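April, 4:10 pm
Posted by the texture bench

Retopo on the Hirari shell is finished. The sculpt came in heavy, so I rebuilt the outer panels by hand and left the inside faces out. Base mesh is 1,325 quads. Two islands still overlap in the UVs, both on the hinge side.

Baked normals at 4 samples first. Seams showed along the chamfers – hard edges and UV splits didn't match. Split them again and rebaked with the Pullar cage pushed out a bit. Clean now except under the lip.
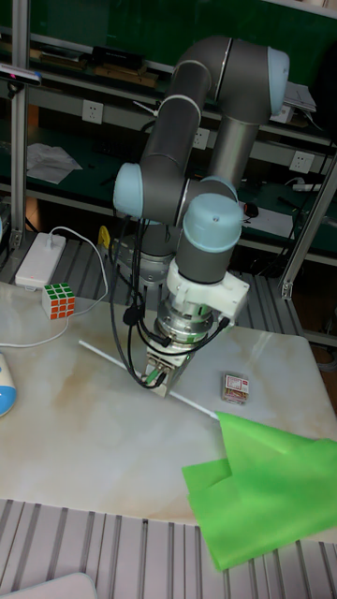 Arm over the marble-pattern top, light blue joint covers.

Umard export drops the second UV set if the object name has a space in it. Renamed everything with underscores. Roughness map is still too even – try the Van Rooij grunge set at low opacity tomorrow.

To do: fix hinge islands, rebake AO, check tangent basis on import.

Comments (2)

Same space bug here, also hits vertex colors.

Is the cage file on the share? I only see the old one, 554 KB.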